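7 min read

184 shares | 17 comments

The Basin by the Coffee Table

I had been in the apartment maybe two minutes before I was told to move my bag. "Not there, that's the sorting side," she said, and laughed, and moved it herself. She asked me to leave her name out of this (her sister reads everything, apparently), so I'll just say she rents on the top floor of the Rostance building and has been putting her living room back together since March.

I'd come to talk about small-space tidying and ended up talking mostly about a plastic basin.

"Everything goes through the basin," she told me. It's the teal one, with a chunky rim, and it lives next to the coffee table. Wrappers, odd bits, whatever is lying around at the end of the day gets dropped in, and then she deals with the basin instead of the whole room. "I used to walk one thing to the kitchen, come back, walk another thing. I was doing laps!"

And the coffee table? She groaned. It's a long low one with a dark top, bought from Avgate when she first moved in, and it collects stuff like you wouldn't believe. "My mother says a table that size is an invitation. She's right. I put down one tissue and by dinner it has friends."

I asked about the flowered cloth, because I loved it right away, big white and cream blooms on pink. She got it at a Michiels closing sale and says she'd wanted something cheerful enough to look at while she picks through the mess. "I wash it a lot. It's faded a little, or maybe that's the sun."

The sun is a whole subject up there. The balcony faces the afternoon side and the floor tiles are pale and shiny, so by about 2 o'clock you're squinting at your own feet. She won't close the curtains. "I tried. It felt like living in a shoebox, and I still had dust."

Her routine is short. She starts at the balcony end and works back along the table, with the radio on, and she stops when the basin is full, even if the table isn't clear. I pushed her on that, since I can't stand leaving a job half done, and she shrugged. "Then it's half done. I'll be here tomorrow."

Before I left she tried to give me her spare basin. I said no, and then I thought about it the whole bus ride home. 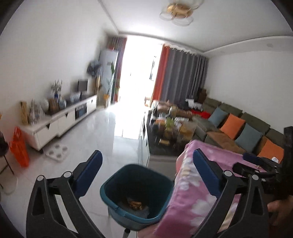

The living room, with the teal basin and the flowered cloth beside it.

Questions or tidying stories? Write to the Trusia Home desk | © Trusia | Back to top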